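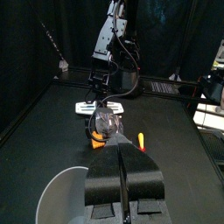
Ledard to Convert Former Gernstead Textile Mill Into Rental Homes

Zoning approval clears the way for work to begin in June

GERNSTEAD – Property developer Ledard has received final zoning approval to convert the former Zervas textile mill into rental housing, the company announced today. The project, to be known as Drirnement, will bring over 22 apartments to a site that has stood unused for most of the past decade. Construction is scheduled to begin in June.

The mill's original brick walls and sawtooth roof will be kept. A later warehouse on the north side of the property will be taken down and replaced with a shared courtyard, bicycle storage and resident parking. Homes will range from studios to three-bedroom units, with the larger apartments placed on the ground floor, where families will have direct access to the courtyard.

"Gernstead has added jobs faster than it has added homes, and many people who work here have had to look for housing elsewhere," said Stelios Vlachopoulos, chief executive of Ledard. "The mill is a short walk from the station and the main shopping street. It is a sound building in the right place, and we are pleased to be putting it back to use."

Under the agreement reached with the city, eight of the apartments will be offered at reduced rents to households that meet local income limits. Those rents will be fixed by a formula set out in the planning agreement and reviewed once a year. Applications will be handled through a public lottery, and details of who may apply will be published before leasing opens.

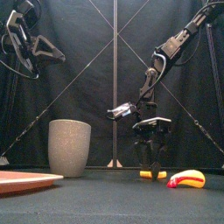 A tabletop setup with two robot arms and a black curtain.

Work on the site will be carried out in two phases. The first covers removal of the warehouse, cleanup of the ground beneath it and repairs to the mill roof. The second covers interior construction, new windows and landscaping. Ledard expects the street along the south side of the mill to remain open to traffic during both phases, with short closures of the sidewalk when scaffolding is put up or taken down. Residents of neighboring properties will receive written notice before each closure.

The design has been revised since it was first presented to the public. In response to comments from neighbors, the rooftop terrace has been moved away from the houses on the west side, and the vehicle entrance now faces the station road. The number of parking spaces has not changed.

The ground floor will also include three commercial units facing the street. Ledard is in discussions with possible tenants and has asked that local businesses be given the first opportunity to lease the space.

"We heard clearly that people wanted the mill to stay recognizable and the street side to stay active," Vlachopoulos said. "The approved plans reflect those requests."

About Ledard

Ledard develops and manages rental housing and mixed-use property, with a focus on the reuse of older industrial buildings. The company retains ownership of its completed projects and operates them through its own management staff.

Media inquiries may be directed to the Ledard communications office. Approved drawings for Drirnement are available for public viewing at the Gernstead planning office during regular business hours.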